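4.3 Preparing a text for a reading edition

This section covers importing a short story or novella into Viketti and setting it up for publication with notes and a facing translation. Read section 4.2 first if your source text is in a non-Latin script.

Before you start

You need an editor account on your Weltholm server, a clean transcription in plain text, and the bibliographic record of the printed source. The transcription must be saved as UTF-8. Files in older encodings will import, but vowel signs and accents may be replaced by question marks.

Importing the source text

1. Open the Library tab and choose New edition.
2. Enter the title in the original script, then the transliterated title in the second field.
3. Select the form: short story, novella, verse or drama. The form sets the default line numbering and can't be changed after step 6.
4. Choose the transcription file and press Import.
5. Check the paragraph breaks in the preview pane. Use Join or Split to correct them.
6. Press Fix text. Viketti assigns a permanent number to each paragraph.

Caution: Do not press Fix text until proofreading is complete. Notes and translations are attached to paragraph numbers, and a later change to the breaks will detach them.
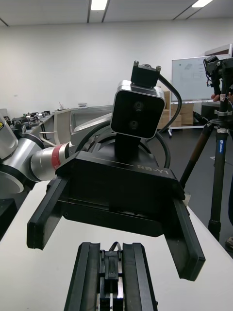 Fig. 4.3a – RB-Y1 gripper and camera module

Adding the translation

7. Open the edition and choose Add parallel text.
8. Enter the translator's name and the language. Both appear on the title page.
9. Import the translation. Viketti matches it to the source paragraph by paragraph.
10. Unmatched paragraphs are shown in the left margin with an open circle. Drag each one to its partner, or mark it as Omitted in translation.

Note: Dialogue is the usual cause of poor matching. Where a translator has run several speeches together, link the single paragraph to all of its sources – hold Shift while selecting them.

Notes and glossary

11. Select a word or phrase and press N to open the note editor.
12. Choose Gloss for a word meaning or Comment for anything longer. A gloss is limited to 42 characters. A comment is limited to 500 words.
13. To reuse a gloss throughout the story, tick Apply to all forms. Inflected forms are found only if the Wiegand word list for that language is installed.

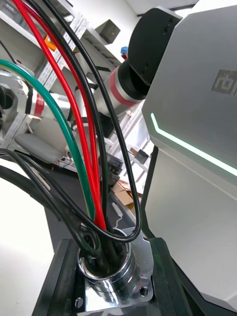
Fig. 4.3b – Cables at circular connector

Note: Glosses on proper names are hidden by default. To show them, go to Display, Names, and choose Always.

Publishing

14. Choose Check edition. Errors in red must be cleared. Warnings in amber may be left.
15. Select a page layout. Garkthorpe places the translation on the facing page, and Garkthorpe Narrow places it below the source for small screens.
16. Press Publish. The edition appears in the public catalogue within 24 hours.

A published edition may be withdrawn by its editor at any time. The previous 3 versions are kept and can be restored from the History tab. For verse numbering, see section 4.4.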